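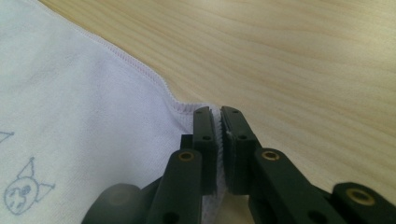 LARNDALE, 10 September 2025. Cerby is very happy to share its first good practice guide for hand-held gripper work, free to read and free to use by any workshop, school or lab that would like it. The guide covers the small daily habits that make recordings of household tasks safe for the people doing them and useful to whoever trains a robot on them later, and it grew out of 2862 recorded sessions with towels, napkins and other soft things.

"We kept writing the same notes to each other, and in August we finally sat down and put them all in one place," said Rhea Marquez, who led the writing. "Cloth is a lovely thing to work with, but it will catch in a joint if you let it, and we wanted new people to hear that on their first morning!"

The guide asks operators to check the jaws and pivots before every session, to keep fingers clear of the linkage while it closes, and to take hold of a cloth by its hem or corner wherever the task allows. It calls for a break after every 200 grasps, and for a full check of screws and bushings every 3 weeks. Failed grasps are to be kept and labeled, never quietly deleted.

Erasto Mollel and Kristýna Sokol tried the draft with teams in Zelenák and Iviria, and a good many of their comments (the pages on lighting especially) made it into the final text.

Printed copies, 200 in all, can be picked up at the Cerby office in Larndale. Questions and corrections are warmly welcomed by Emilian Buzatu at the same address.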